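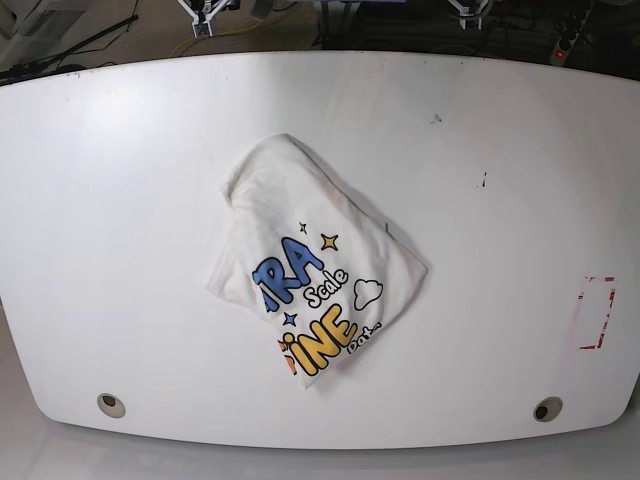

4.2 Crumpled states and the legibility of the print

The garment set used at the Tumosstead site consists of 10 short-sleeved cotton T-shirts, all white and all carrying a printed graphic. Plain shirts were excluded at the pilot stage. On white cloth lying on a white surface, the outline of a crumpled garment is difficult to trace by eye, and annotators in the pilot disagreed most often on where the fabric ended and the shadow began. A print gives the annotator something other than the outline to work from. It also introduces a variable of its own, namely how much of the print can be read in a given state, and that variable is the subject of this section.

Each shirt was placed on the table in six starting states. The table height was 900 mm throughout. No attempt was made to standardize the shape of the crumple. Earlier work within the group had used a dropping protocol, with the garment released from a fixed point above the table, and the resulting heaps were found to be more alike than those seen in ordinary laundry handling. In the present set the shirt was gathered by hand, set down, and left as it lay. The annotator then recorded the general shape of the heap, the approximate direction of the print, and a legibility code.

Legibility is coded per word. A word is "complete" if every letter can be read without inference, "partial" if at least one letter is readable and at least one is hidden or cut by a fold, and "absent" if no letter can be read. Decorative elements are coded as present or absent only. Annotators were instructed to transcribe what could be read and to leave the rest blank, even where the full wording was known to them from other states of the same shirt. This instruction was repeated at the start of each session, as familiarity with a graphic was found to produce transcriptions more complete than the cloth allowed.

Figure 3 shows a typical mixed case. The shirt is bunched into a rough diamond, with plain fabric in its upper part and the print in the lower. The blue lettering is transcribed as "RA" and coded partial, the letter before it being cut by a fold. "Scale" is transcribed as read. The yellow "INE" and the black-outlined "Dat" are both partial, the former losing its beginning and the latter running under the cloth. The tilt of the lettering is recorded separately from the shape of the heap. In this state the two agree to the extent that both are diagonal, but the agreement isn't general and should not be relied on.

Two observations follow from the coding. The first is that large letters are not necessarily the most informative. A fold that removes one large letter removes a considerable part of the word, while a small word may lie entirely between two folds and remain readable. The second is that decorative elements such as stars and clouds are useful for establishing adjacency. Where two fragments of lettering are separated by a crease, a small motif lying between them often shows whether the fabric is continuous at that point or has been folded over. Annotators began to use the motifs in this way before the manual mentioned it, and the June revision of the manual adopted the practice.

Position on the table was recorded relative to the grommet holes set into the tabletop near one edge. These were chosen as reference points in preference to the table edge, which is curved and offers no convenient straight line. Heaps that covered either grommet were moved and the state was recorded again.

4.3 Gathers and local wrinkling

A crumpled shirt seen whole and the same type of fabric seen at close range call for different vocabularies. At the scale of the garment, the annotator describes flaps, overlaps, and the general run of the folds. At close range these terms lose their meaning, and the description concerns gathers, ridges, and the width of individual creases. The close-range vocabulary was drafted by Kanokwan Kaewkla and tested on plain regions of the shirts only, so that the print could not serve as a cue.

A gather is defined as a section of cloth drawn together so that its creases run in a common direction. Its width is taken at the narrowest point. The region on either side, where the creases open out, is termed the spread. Wide, shallow folds that do not lead into the gather are assigned to the background and are not traced individually. In Figure 4 the gather is the creased column between the pads, and the spread is recorded where the fabric opens out below them.
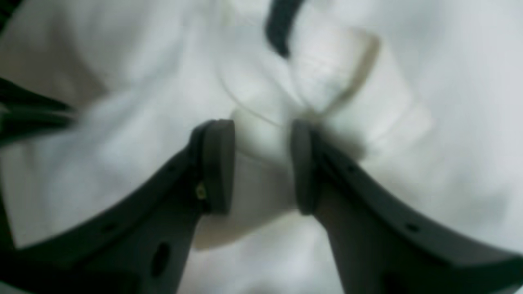
The boundary between gather and spread proved to be the least reliable of the close-range labels. In soft cotton the change from tight to open creasing is gradual, and two annotators working independently would often place the boundary at different points while agreeing on everything else. The label was retained, with the boundary entered as a band and not as a line. Disagreement within the band is not counted as an error.

Shading presented a further difficulty. On white fabric a crease is known mainly by its gray shadow, and the depth of the shadow depends on the lighting as much as on the depth of the crease. Annotators were therefore asked to record crease direction and width but not depth. The omission limits the use of the set for any study of fabric stiffness, for which a colored or patterned cloth would be more suitable in any case.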